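Shelter Basics, handout 4: intake of stray cats
Notes from Jolien De Smet's session, typed up fast so check w/ her if unsure

Last updated: June

1. First hour
Quiet room, carrier covered. No dogs in the same corridor. Scan for chip twice, shoulders then down both sides, chips wander. Write the number on the card before you do anythng else.

Weigh in the carrier, subtract carrier after. Under 18 weeks = kitten sheet, different doses.
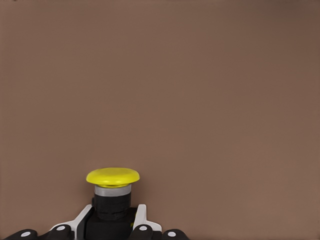 2. Quarantine
Stulis block only. Gloves off at the door, new pair per cat. Food in small amounts, note what's left. Not eating by next morning, call the vet (Ľubomír Rusnák, ext. 56).

3. Found notices
Post the same day. Face photo, street, no full details - keep one marking back so the owner can prove it. Moussa shelter got around 75 claims last year, most of them in the first few days so dont wait.

Reading for next time: Gromero leaflet on ringworm, both sides

Shares 18 | Comments 2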